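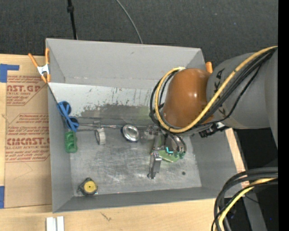
I spent most of March at the Orkdale workshop reading up on how robots learn to tidy, and I've come home with better tips for my own bench than any storage catalogue ever gave me.

The study I keep going back to is the Brekton one. They wanted an arm to pick mixed odds and ends out of a bin — tape, scissors, shiny bits, the sort of thing we all have in a drawer — and they tried two ways of teaching it. One lot of training used 500 picks from neat layouts. The other used 2,322 picks from proper jumbles, tipped in and left as they fell. The jumble-trained arm did far better on a messy bin, and it held its own on the tidy ones too. I was so pleased to read that!

So, what I've pinched for the bench:

Clamp the bin down. A spring clamp on the rim costs next to nothing and you can rummage one-handed.

Go for what's on top and out in the open. The method scores each thing by how clear the space is around it, and takes the easiest first. I do my junk drawer like this now (nine minutes, kettle to kettle).

Leave things in the corners till last. Anything leaning on a wall needs a nudge into the middle before you grab it, and the arm had to learn the same trick.

Watch out for shiny stuff. Polished metal fools depth cameras and it fools me under the strip light as well. I stick a dab of coloured tape on lids and small tins.

Stand rolls of tape on edge if you can, as they're much easier to pinch across the rim.

The write-up mentions a follow-up with 2,000 more picks using the Hayashi grasp scores, and I'm hoping they'll try soft things like rags and gloves. My rag box in Brandthorpe could use the help. If you've got a good way of keeping cable ties together, pop it in the comments — mine are everywhere.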